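Hutov 工坊图集：手持夹爪的规矩，第2版

发布于2024年7月24日

大家好，又到了更新图集的时候！上一版规矩是三月贴出来的，贴在 Sandoval 那间大屋的门背后，贴了没多久就被各种颜色的笔改得面目全非（有人在“禁止”旁边画了个笑脸，我到现在也没弄明白他是赞成还是反对）。趁着 Drodavow 这个项目换批次，我把手写的那些意见誊了一遍，吵过的地方再吵一遍，吵完定稿，放到网页上，配上干活时候的照片。

先报一下家底。Drodavow 这一批的目标是2,000段，到我写这页的时候，收下的是752段，退回来的是111段。退回来的我一段一段看过，看得眼睛发酸，但是真的很有用，第2版里新加的条款差不多都是从那里面长出来的。所以如果你觉得某一条特别啰嗦，特别像在针对谁，嗯，多半背后就有那么一段退回来的东西，说不定还是我自己录的。

看之前说明一下语气。规矩原文是很干巴的，“操作者应当”如何如何，我嫌难看，这里全部换成我平时说话的样子。要引用请引正式文本，Fusex 里有，别引我这页，不然 Crisóforo Cortés 又要来找我。他管正式文本，对标点很有感情，上回我把一个分号改成逗号，他给我写了三段话。

一、夹之前

手持夹爪看着简单，拿起来就能夹，新来的同事十个有九个上手第一件事就是咔嗒咔嗒空捏。捏可以，我也爱捏，但是正式录之前请先做完检查：两边指垫有没有翘边，内侧的网纹面上有没有粘着木屑或者胶，开合到底的时候有没有卡顿。指垫翘边的直接换，不许拿胶带糊。我知道胶带很方便，我抽屉里也有一卷。可是糊了胶带的指垫和没糊的，夹同一样东西，手感差得很远，后面处理数据的人根本不知道你糊过。

夹木头物件单独有一条：夹住以后停一下，再抬。停多久没写死，正式文本里是“直至操作者确认夹持稳定”，翻成人话就是你自己心里觉得稳了再动。磨光的木头比较滑，斜着夹更容易溜，角度不对就放下重来，放下重来一点都不丢人。

还有一条是关于第二个人的。屋里有两个人配合的时候，谁要伸手到夹爪附近，先出声。说什么都行，“我来了”“手到了”，哼歌也行，反正要有声音。拿夹爪的人听到以后，指头保持不动，等对方把手收回去再继续。第1版里这条只有半句话，结果每个人理解都不一样，有人理解成点头也算。点头不算！拿夹爪的人眼睛盯着物件呢，谁看你点头。

深灰色指头夹着红棕色的木件，旁边同事的手正伸向白色外壳，右边立着的那张黑白方块卡就是后面要讲的标记卡：

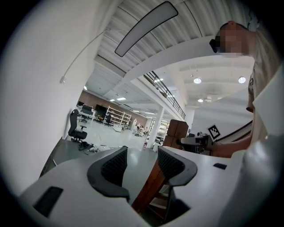
二、标记卡和标记方块

标记这一章改动最大，我多写几句。

我们屋里有两种标记。一种是印在白卡上的，立在台面或者架子旁边，录的时候不动它。另一种是装在夹爪上的白色方块，几个面上都有黑色图案，跟着手走。两种的规矩不一样，第1版把它们混在一起写了，我承认这是我的锅，当时觉得“标记”就是“标记”，一句话管到底多省事。

立着的卡，规矩如下：

立好以后不许碰。吃饭前立的，吃完饭要重新核对，哪怕你觉得没人动过。

卡面上不许写字。铅笔也不行，轻轻的也不行。要记东西请记在 Fusex 的备注栏里，那一栏很长，够你写一篇作文。

卡折了角就换新的，旧卡请剪开再扔。有一阵子旧卡从垃圾桶里被人好心捡回来用，图案还在，角是卷的，查了好久才查出来。

卡的前面不要堆东西。水杯、卷尺、别人的外套，统统不要。这一条吵得最凶，有同事说台面就那么大，不放那儿放哪儿。最后的结论是：放架子上。架子就是给你放东西的。

夹爪上的方块，规矩如下：

每次换夹爪要重新登记左右。左手的方块和右手的方块图案不同，装反了也能录，录完也能存，一路绿灯，然后整段作废。退回来的那些里面，左右装反是让我最心疼的一类，活儿干得特别漂亮，动作又稳，就是反了。

手不要握到方块上。握久了会累，累了手就往上挪，挪着挪着就捂住了一个面。觉得累就歇，歇多久都行，没人会催你（要是有人催，告诉我）。

擦方块用干布，不用湿巾。Crisóforo 坚持要把这条写成“宜用洁净干燥之软布”，我在正式文本里让步了，在这儿我不让。

三、地面

很多人以为规矩只管手，第2版里地面占了整整一章，把我自己也吓了一跳。起因很简单，有些物件太大太长，放台面上不合适，就放在地上做。一旦放在地上，线、脚、工具、夹爪全都挤到一块儿去了，原来台面上那套东西不够用。

先说脚。开始以后，脚站定，要换位置就先把夹爪抬离物件，再挪脚。不要一边夹一边挪。两只脚之间、脚和物件之间留多少，每个人身高不一样，我们没有写数字，正式文本里的说法是“操作者能够不移动双脚而完成该段动作”。试一遍就知道了：空着手比划一次，够得着，站的位置就对了。穿包住脚趾的鞋。夏天了，我知道热，凉鞋请放在更衣柜里。

再说线。夹爪后面拖着线，这是没办法的事，我们能管的是线往哪儿走。要求是顺着手臂往身体方向走，不从物件上方横过去，也不从两只脚中间穿。地上原本就有的线，开录前看一眼跟物件有没有缠上，缠上了先理开。理线这事儿我建议一个人理，另一个人拿着夹爪等，两个人一起理往往越理越乱，我试过，很狼狈。

然后是工具类物件，带杆的、带电机的、带刃口的，统一叫“动力工具类”，单独一节。这一节没有商量的余地，我原样列出来：

带电池的，电池取下来，放到屋子另一头，不要放在同一个台面上。

带插头的，插头拔掉，并且让另一个人看着你拔。

刃口、锯片、钻头之类，能拆就拆，拆不了就套护套。

扳机不作为夹持点。要做扣扳机的动作，另外申请，走另外的流程，那份流程很长，你申请之前先泡杯茶。

长杆类先想好杆的另一头会扫到哪里，再动。这条是我加的，带长杆的东西用两只夹爪抬起来，你盯着近的这头，远的那头就自己去找柜子腿了。我们有一个柜子，柜子腿上有几道印子，我每次路过都要默哀一下。

最后是放下。放下比拿起难，这个大家都有体会吧？拿起来的时候全神贯注，放下的时候已经在想中午吃什么了。规矩是：物件着地，停，一只夹爪松开，再停，另一只夹爪松开。两只同时松不算错，但是长的、重的、头重脚轻的东西，请分开松。
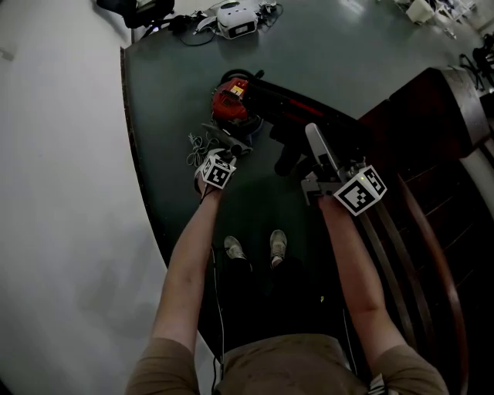
两只手持夹爪对着地上的红色动力工具，右手那个方块上沿亮着小绿灯，左右两边的线都往身体这边走。

关于那个小灯多讲一句，总有人问。第2版对指示灯的要求只有一条：开录前看一眼，录完再看一眼，两次都在备注栏里写下看到的颜色。颜色照实写，不要写“正常”。“正常”两个字我在备注栏里见过太多了，见到最后我已经不认识它们了。灯不亮也照实写“不亮”，写了不会有人怪你，不写才麻烦。

四、一个人的时候

原来的规矩默认屋里至少有两个人，可是大家都知道，下班以后总有人想再补几段。堵是堵不住的，干脆写清楚。

一个人可以做：小件，轻件，台面上的活儿，没有动力工具类，没有梯子。

一个人不可以做：动力工具类（套了护套也不行），需要蹲着或者跪着抬起来的东西，任何你白天会喊人帮忙的东西。最后这一条是 Crisóforo 提的，我当时觉得太含糊，写进规矩里会被人钻空子，后来大家投票，它的票数最高，我服气。白天会喊人的，晚上就留到白天。

一个人做的时候，手机放在够得着的地方，走之前在 Fusex 里签退。忘了签退的，第二天早上我会打电话，我早上声音很难听，大家互相体谅。

五、拍到人的时候

夹爪上有相机，头上也可能戴着相机，旁边走过的人难免进来。第2版的要求分三步走：进屋之前门口有提示牌，愿意进来的再进来；录到的人脸，入库前一律做模糊处理，包括你自己的，包括对着玻璃反光的；不愿意出现在任何一段里的同事，跟我说一声就行，不需要给理由，我把那几段撤掉。

胸牌摘下来放口袋里。屏幕上开着邮件的，先锁屏。白板上写了电话号码的，翻面。这几条都是小事，可是漏一次就要整批重看，重看的人是我，求求大家。

六、还没吵完的

有几件事第2版没有定下来，写在这里，免得有人以为我忘了。

戴不戴手套。戴的人说握着舒服，手汗不沾外壳；不戴的人说戴了以后捏的力度没数。目前是自己选，但同一批里不要换来换去，今天戴了，这一批就一直戴着。

夹坏了算谁的。现在的写法是“如实登记，不予追究”，有同事觉得后半句太松。我是喜欢后半句的！有了后半句，大家登记得才爽快，以前坏了的指垫都是悄悄塞回盒子里的，我一打开盒子，全是惊喜。

左撇子的问题。两只夹爪同时用还好，单只的任务，流程里写的全是右手。我们有左撇子的同事，他一直在默默地用右手做，前些天才提出来，我很不好意思。下一版会改成“惯用手”，左右登记那一节也要跟着动，改起来牵扯的地方不少，给我一点时间。

休息时间要不要强制。我提议过连续录一阵就强制停，被大家否了，理由是正顺手的时候被打断更烦。现在写的是“宜适时休息”，又是 Crisóforo 的文风。我自己的做法是录完一组就去接杯水，顺便溜达到架子那边看看谁又把卡前面堆满了。

想提意见的，老办法，写在 Sandoval 门背后那张纸上，我换了一张新的，笔用绳子拴住了（上一支笔去哪儿了，有线索的请联系我）。不在现场的同事直接在 Fusex 里留言，标题写“规矩”两个字，我会搜这两个字。写建议的时候请顺手写上是哪一章，上次收到一条只有“同意”，我翻来覆去也没猜出来同意什么。

下一次图集准备放整理柜和工具归位的照片，已经攒了一些，等我把备注栏看完就来挑。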